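Follska Workbench Items
Data card, version 2

Summary
Follska Workbench Items is a collection of 2,573 color pictures of small hand tools and stationery on tabletops. It covers 51 kinds of object and is maintained by the Ekach Institute for use in object recognition and in the study of ordinary workbench clutter.

Contents
Each picture is listed in the index file with the names of the main objects and the surface on which they lie. Tools and stationery are frequently shown together. Pliers are listed under a single name regardless of jaw shape - the shape is given in a separate notes column. Glue sticks are kept apart from bottled glue.

Splits
A total of 535 pictures are reserved for testing. The remainder are provided for training, and users may set aside their own validation portion.

Known limitations
Light wooden surfaces are more common than any other. Small print on labels is often unreadable and has not been transcribed. Closed tool boxes are listed without their contents.

Sample record
surface: wood, light
objects: pliers; glue stick
notes: needle-nose type; handles black and orange

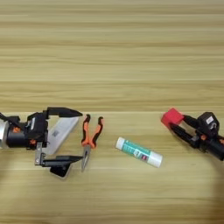

Corrections to the index should be submitted to the Tymoshchuk archive desk, with the record number and the proposed wording. Accepted corrections appear in the next release.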